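Julio de 2018
Por Kevin Arboleda

El sobre llegó con la factura de la luz. Prometía que, a cambio de 4 euros al mes, la empresa Clestau se encargaría de que mi hogar fuese «neutro en plástico». La fórmula es buena. Llamé para preguntar qué significaba y, después de veinte minutos de espera, una señorita muy amable me leyó el mismo folleto que yo tenía en la mano.

Clestau vende compensaciones. El cliente paga una cuota y la empresa financia, según dice, la recogida de una cantidad de residuos equivalente a la que ese cliente genera. El negocio crece: en su última memoria declara 824 hogares abonados en la provincia, y en primavera se le sumó un competidor, Viriline, que ofrece lo mismo con una aplicación para el teléfono y un árbol dibujado que va echando hojas.

Pedí a las dos compañías los justificantes de recogida. Viriline no contestó. Clestau me remitió a un certificado firmado por Dobson, una consultora que comparte con ella dirección postal y, por lo que pude comprobar, también centralita. El certificado ocupa una página y no menciona ninguna planta de tratamiento. Sí menciona, dos veces, la palabra «trazabilidad».
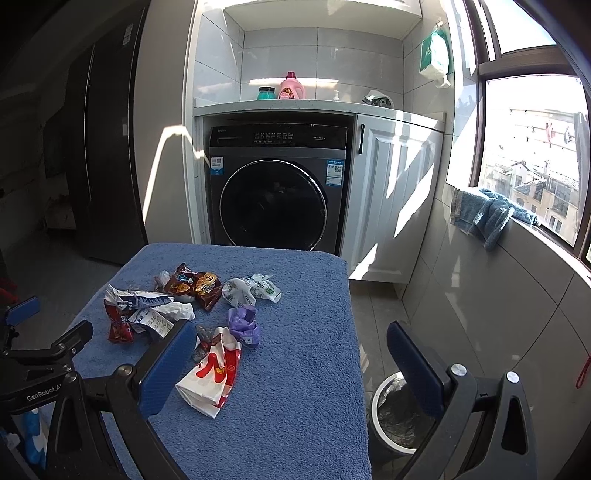
La pregunta incómoda viene antes de la compensación: de qué plástico estamos hablando. Las campañas municipales llevan años enseñándonos a enjuagar botellas y a aplastar briks, que son los envases con los que todo el mundo queda bien. El problema está en lo menudo, en esos envoltorios arrugados de aperitivo, marrones y brillantes, en el morado que asoma un poco más acá o en el puñado de plástico translúcido a la izquierda de los marrones, que ni siquiera tiene nombre propio en el folleto. Muchos envases flexibles combinan varias capas de materiales distintos, y separarlas cuesta más de lo que vale lo recuperado. En la planta de Lakthorpe, que visité este mes, un encargado me lo resumió señalando la cinta: lo pequeño y ligero se escapa por las cribas y acaba en el rechazo. ¿Y el rechazo? Al vertedero, o a un horno.

Los abonados, sin embargo, pagan la misma cuota consuman lo que consuman. El cuestionario de alta pregunta por el número de miembros de la familia y por si se bebe agua embotellada. Nada sobre meriendas, chocolatinas o bolsas. Con eso, el programa asigna una huella anual de 20 kilos por persona, cifra que la empresa atribuye a «estudios internos». Solicité los estudios. Son internos.

He hablado con varios clientes y casi ninguno se siente estafado. Una profesora jubilada me dijo que prefiere pagar por algo dudoso a no hacer nada, y no supe rebatírselo del todo. Otro abonado, dueño de una ferretería, reconoció que desde que tiene la pegatina en el escaparate separa menos que antes.

El ayuntamiento, mientras tanto, estudia subvencionar parte de la cuota. El borrador, al que he tenido acceso, reserva dinero para casi 400 hogares y no exige auditoría independiente. En el apartado de control se lee que bastará «la documentación aportada por la propia entidad», es decir, la página de Dobson. La votación está prevista para después del verano y el plazo de alegaciones sigue abierto en el registro municipal.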